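Search this site Go
Print | E-mail this

Ridged finger pads or smooth ones for clothes?

Viktória Oláh
I've been going back and forth between the Drukis and Jerneo grippers on shirts and pants, and I can't pick! These are wrist camera views: 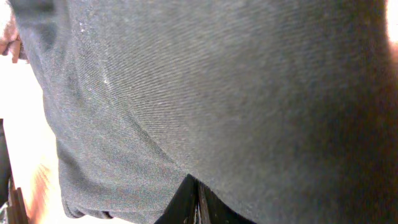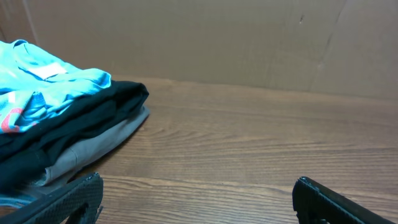
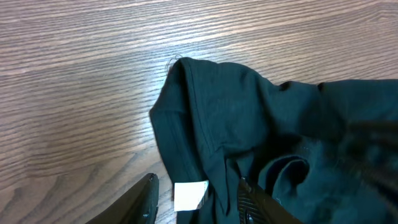
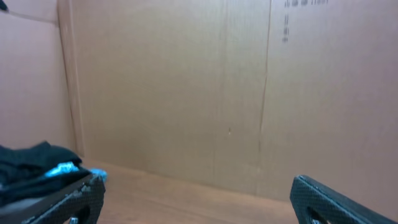 My budget covers one pair, so which would you keep?

Seon-mi Hong
Ridged, easily (I did 30 folds with each in May). Drop the closing force first, though!

Hamdan
Jerneo. Cheaper pads.

Last updated: 26 June 2024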